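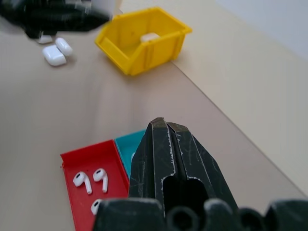
Sorting and Kitting Operator – Small Electronics Returns

Stellis handles returned audio accessories for retailers and repair shops. We are hiring 2 operators for the bench sorting area at our Okonkwo Road site. The positions start in September.

The work

Returned wireless earbuds reach the bench as single pieces, often without their case or their pair. The operator identifies each piece by side and model, checks the speaker grille and stem for damage, and places it in the correct tray. Trays are shallow plastic and color coded: red for unchecked pieces, teal for checked pieces. Matched pairs go on to packing. Pieces with no match are held in open-front parts bins for 40 days and then released for recycling.

A trained operator processes 200 pieces per shift. The site receives 2,000 pieces in a normal week – more after the holidays. New operators are not measured against the shift figure during training.

Duties

Sort and pair pieces by model and side
Record faults in the Tratia stock system
Refill and relabel bins
Wipe down trays and bench at the end of each shift

Requirements

Good close vision, with or without glasses
Normal color vision, or the ability to work from printed tray labels
Steady handling of small parts
Basic computer skills
Previous bench, assembly or warehouse work is useful but not required

Conditions

Day shift, 7:30 a.m. to 4:00 p.m., with a paid break in the morning. The work is seated, at a table of adjustable height. Gloves are supplied. Pay is hourly and is confirmed in writing before the trial shift.

To apply, send a resume and a short note on any similar work to Bukola Balogun, Bench Operations, Stellis. Selected applicants will be invited to a paid trial shift – please state any dates you cannot attend.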